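Batdale Arm Kit, Workshop Build
Section 7: Checking the simulated views
Revised 4 Feb 2021 by Pascal Joly

Complete Section 6 before you start. The arms stay powered off throughout this section.

1. Open the Widotel viewer on the bench computer and load the workshop model.
2. Set the joint speed limit to 150 in the Pruvost driver panel. Save the file.
3. Open the gripper fully.
4. Step through the views and confirm that a gripper shows in each one.

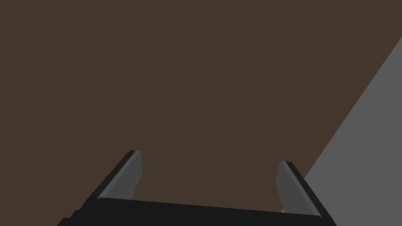

Brown background and part of a gripper in every view.

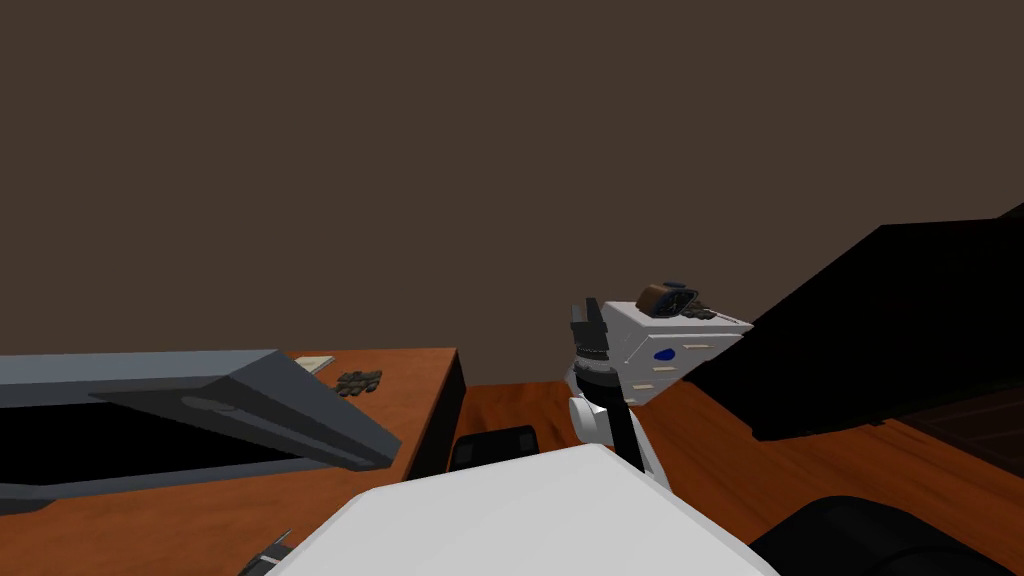
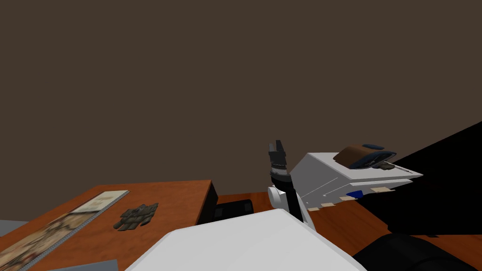
Which software do I run first, the driver or the viewer?
Start the viewer. The driver reads the model from it at launch and stops with error 8 if no model is loaded.

5. If a view opens without a gripper, reload the model and repeat step 4.
6. Copy the saved file to the Reline controller.

NOTE: Files saved in January use the old joint order. Convert them before copying.

CAUTION: Do not connect the arm supply until the controller shows a steady green light. Keep hands out of the joint area when you switch on.

7. Close the viewer and continue with Section 8.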